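Kellberg Public Library
Beginning in September, the library is changing how long you may keep the things you borrow, and how fines are handled. We are posting the details in this thread so that members can find them in one place. (1/15)

Kellberg Public Library
The standard loan for books goes from two weeks to four. This applies to adult, teen and children's books at the main building and at the Lirwood branch. Anything already checked out when the change begins keeps its printed due date.

Kellberg Public Library
Magazines stay at one week. DVDs stay at one week. Audiobooks on disc move to four weeks, the same as books, as members who listen on their commute have asked for several years running.

Kellberg Public Library
Daily fines on overdue books will end. Fines now on your account for late return of books will be cleared by our staff. You do not need to call, write or come to the desk for this to happen.

Kellberg Public Library
Charges for lost or badly damaged items remain in place. An item is treated as lost when it is 6 weeks overdue. If you bring it back after that point in good condition, the charge is removed from your account.

Kellberg Public Library
Why the change? Last year we mailed 4,000 overdue notices. The paper, postage and desk time came to more than the fines brought in. Priit Rebane, head of lending, presented these findings to the library board in the spring, and the board voted to adopt the new rules.

Kellberg Public Library
The same report found that roughly 900 cards were blocked over unpaid fines, and many of them belonged to children. Those cards will be open again when the new rules begin. If yours was one of them, your old card number will still work.

Kellberg Public Library
Renewals: you may renew a book twice, unless another member has placed a hold on it. Renewals can be made at the desk, by telephone, or through your account page. Renewals by text message are not offered at this time.

Kellberg Public Library
Holds: a book on the hold shelf will wait for you for seven days. If you cannot come in that week, please let the desk know and the staff will move you down one place in line instead of removing your request.

Kellberg Public Library
New books with a waiting list carry a blue sticker and are loaned for two weeks only, with no renewals. We ask members to return these promptly. No fine will be charged, but you will not be able to place new holds while a blue sticker book is overdue.

Kellberg Public Library
The book drop on Clukwood Street is open at all hours. Items left there after 6 p.m. are checked in the next morning and are counted as returned the evening before. Please do not leave donated books in the drop. Donations are accepted at the main desk, up to two boxes per visit.

Kellberg Public Library
The Onuoha Reading Room, on the second floor, has its own rules. Local history materials may be read there but may not be taken home. Copies of up to 100 pages may be requested per visit, at the usual price per page. The room closes one hour before the rest of the building.

Kellberg Public Library
Teachers may hold a classroom card in addition to their own. Classroom loans are set at eight weeks, and the form must be signed by the school office. Cards issued last school year need to be renewed before they can be used again. Līga Paju in school services is the contact for all questions on this point.

Kellberg Public Library
A printed copy of the full lending rules is available free of charge at both locations. A large-print version may be requested at either desk. Translations are in preparation and will be announced on this page when they are ready.

Kellberg Public Library
Questions may be left as replies here and will be answered during opening hours. Please do not post your card number or other account details in a reply. For matters that concern your own account, visit or telephone the desk. We thank all members for their patience while the new due dates are entered in our system. (15/15)

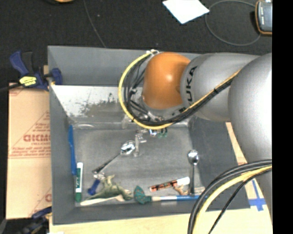 KUKA robot arm over a gray bin.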